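Doilies, cups and a tray: notes on the drinks table

I set the drinks table for our open afternoons at the Wenport workshop, and after the one in April I rewrote my notes. 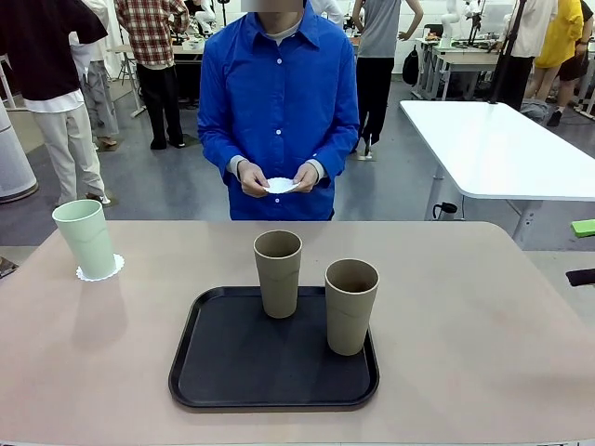

The order I use now is doily first, cup second, filling last. It sounds obvious, but for a long time I filled the cups at the counter, carried them over and tried to slide paper under them afterward. A full cup lifted twice gets spilled once.

Cups. I use a tall tapered shape, wider at the rim than at the base. The tan ones are the regular set and the mint green is for anyone who wants theirs without sugar. Ours hold 424 ml to the brim by my kitchen scale, which means 370 ml is the most I will pour if the cup has to cross a room. The taper matters for stability. A narrow base under a wide top tips at a smaller angle than a straight-sided mug of the same height, and it gets worse as the level rises. I tried filling to 284 ml for one session and had no spills, but people came back for seconds so quickly that the line never cleared. I went back to 370.

Tray. A raised rim is the one feature I insist on. Rounded corners wipe out faster than square ones, where the syrup collects. I load the tray from the back and unload it from the front, so my sleeve never passes over a cup that is still standing there. Two tall cups per trip is my limit. Four will fit on the tray I have, but the weight shifts when the first one comes off.

Doilies. Plain white paper with a scalloped edge, bought in packs of 40 from Maltero. They arrive pressed together and the top sheet usually brings a second one with it. Hold the edge in both hands and flex it slightly before putting it down. A doubled doily does no harm, but it uses up the pack. The paper takes care of drips and small amounts of condensation. It will not handle a real spill, and a soaked one sticks to the base of the cup and gets carried off.

Spacing. One hand width between cups, and no cup closer to the front edge than the length of a doily. I keep the back left corner for the green ones so I don't have to label them.

The Nuchit cordial I wrote up last time is finished. I have switched to Rollov, the lemon, at one part to seven. It is less sweet and rinses out with cold water. I still need to find lids.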